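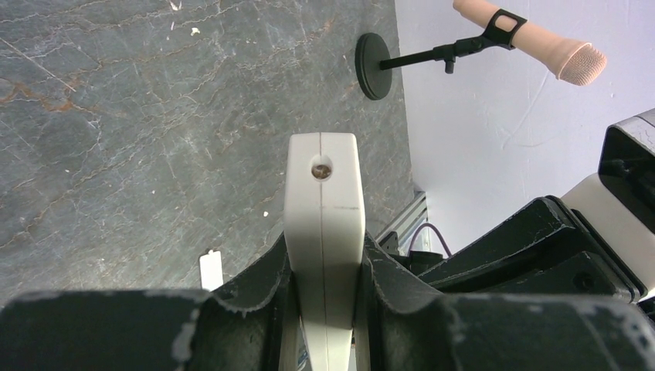
The designer behind the back room at Gekent has strong feelings about tabletops. Ask her about walls and she'll give you a few friendly minutes. Ask her about a gray top with rust-colored veins in it and you had better have the afternoon free!

"I went through 35 samples," she told me when we sat down to talk on Thu 4 April. "I had them lined up along the hallway at home and I walked past them in my socks every morning, and I kept stopping at the same one."

What she kept stopping at was the orange. Most of the gray samples she brought home were gray and white and nothing else, and she found them chilly by the third day. "Then there's this one with little rusty threads running through it, like somebody had left a gate out in the rain. I loved it right away. You get up close and there's always another line you hadn't followed yet."

The wall came second, and it took longer. The room had been a plain office white, and she'd planned on a green until she held the card against the stone pattern and saw the rust go brown. Lavender was a paint store accident. She had picked up the wrong strip, a very pale one from a range called Tistex, and it was still in her coat pocket when she got back to the room in January.

"I put it down next to the top and I think I said 'oh!' out loud. It's so pale that on some evenings you'd call it white. But it makes the orange sing, it really does."

She painted it herself over a weekend, three coats, with a roller she describes as terrible. The paint and the roller together came in well under the $400 she'd been given for the whole wall, and the leftover money went toward a better lamp from Issa, a secondhand place she is clearly very fond of.

We talked for a while about the edge where the table meets the wall. She had wanted a strip of molding there and was talked out of it by a friend who fits kitchens. Now she's glad. With the table pushed up close, the pale color and the dark color just meet, and she likes to run her hand along the line when she's explaining it.

The microphone stand lives back there too, against the wall, with its heavy round base and a thin boom arm. "I was so pleased it was black," she said. "Black is fine with everything in that room. Chrome would have driven me nuts." 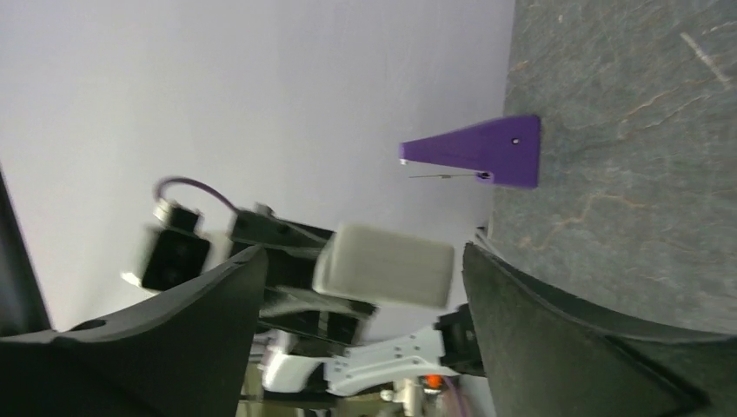

**How do you clean a top with that much pattern in it?**

"A soft damp cloth, a drop of dish soap, and then a dry towel straight after. I do it at the end of the day and go over it with my palm to find crumbs, because the pattern hides them from your eyes."

She'd like to do the front room next. Cillulo, the shop two doors down, has offered her a stack of leftover samples, 8 of them, and she has already put two in the hallway.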